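Last updated Thursday, 4:40 p.m.

Dridach's bin-picking kit is finally on sale, and I got to spend most of a day with one!

If you've been following along, you know I've been whining about this since the spring. The kit is meant for small shops that already have an arm and are tired of paying a person to take parts out of one box and put them in another. You get the gripper, a camera, a small computer and a license for the picking software (they call it Pristham, and no, I don't know how to say it either). You don't get an arm, you don't get bins, and you don't get a stand for the camera, so read the list twice before you order.

The price is $3,000 up front, plus a yearly fee for software updates after the first 12 months. Dridach wouldn't give me a firm number on that fee, which bugs me a little. Orders opened this week and the company says the first boxes go out in July.

I drove over to Nadonico, the shop that's been running one of the early kits, and Zhuoran Yao let me hang around and ask too many questions. They make wooden shelf parts and a lot of their day is moving long skinny pieces from one place to another, so long skinny pieces are what they've been testing with. I think that was a good choice for a review too, because anybody can make a demo look great with tennis balls. A long piece that's lying flat against the side of a metal bin is a pain to grab, even for me, and I have thumbs.

Setup took Zhuoran 6 hours the first time, most of it spent on cable routing and on teaching the software where the bin walls are. The wall part matters a lot! The arm has to know how far it can lean in before it bumps the side, and the setup screens for this are the weakest thing in the whole package. You type in numbers, you hit a button, you get a gray drawing, and if the drawing looks wrong you go back and type in other numbers. The manual covers it on page 28, in one paragraph (I read it three times and I'm still not sure what "inner lip offset" means).

Once it's going, though, I liked it. You can change what it picks by color, and switching from red parts to green parts was a matter of a couple of taps on a tablet. Zhuoran keeps the practice pile small, with parts in different directions and a few of them close to a wall, and says that's a better test than a full bin.

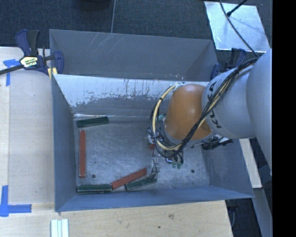 Marjatta Heinonen wrote in after my first post to say that the grabbing is the easy part and she'd want to hear more about hoses and wires, as a kit she tried at Rissanen a while back kept pulling its own plug out whenever the wrist turned too far. Fair point, Marjatta! I asked, and Dridach's answer is that the kit comes with a pack of ties and a routing guide, and that the software can limit how far the last joint turns. I found that setting and it works, but it's off when you first start up, and I'd much prefer it on.

What else? The fingers are soft and you can swap them without tools, which I did myself, badly, in a few minutes. You get 5 spare pairs in the box. They cost extra after that, and I'd guess a busy shop will chew through them. The camera is picky about shiny surfaces, so if your bins are bare metal, plan on playing with your lights for an afternoon. Zhuoran ended up moving one lamp and turning another one off, and missed picks went way down.

Support is by email only for now, weekdays, and the replies Zhuoran showed me were friendly and pretty quick. Lauri Ruotsalainen at Dridach told me phone support is "on the list," so we'll see.

Would I buy it? For a shop with an arm sitting idle half the day, yes, I think I would, and I'd set aside a full day for setup and not make any promises to the boss before lunch. If you need speed, wait. It's careful, and careful is slow, and I didn't see a way to hurry it up without getting warnings all over the tablet.

I'm going back once the next software update is out, and I want to try it with mixed lengths in the same bin. If you've already ordered one, send me a note and tell me what you're picking!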